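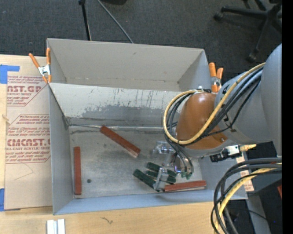
Platell finishes gripper comparison at Dorncombe workshop

DORNCOMBE, Tuesday. Platell has finished a bench comparison of two sets of gripper fingers for its bin-picking arm, and will use the clear fingers in its next round of work with parts supplier Ritchie.

The comparison took in 2985 picks, of which 2236 were made with the clear fingers. The arm, controller and picking program stayed the same throughout. Operators changed only the fingers and the mix of parts in the bin.

The parts included reddish-brown rectangular blocks and longer dark green pieces, laid at different angles and sometimes close together. The bin is grey, with a sloping divider along its length, and was clamped in place on a wooden tabletop so it would not shift when a finger touched a wall.

Platell looked most closely at parts lying near the front wall and beside other parts. The clear fingers missed fewer of these than the older metal set. Results for blocks lying on their own in the middle of the bin were almost the same with both sets, and Platell does not claim a difference there.

The green pieces were harder for both sets when they lay side by side. In those cases the arm often picked up two at once, which was recorded as a miss. Platell is changing the shape of the fingertip before it repeats that part of the work.

Cable routing also came up. Operators stopped 3 runs to refasten cables on the arm, and those runs were left out of the totals.

The next round, called Prundanow, will use the same bin and nearly 1000 picks with parts chosen by Ritchie. It will also compare two camera positions. Work starts in November at Dorncombe.

A table of results by part type is available on request from the Platell office.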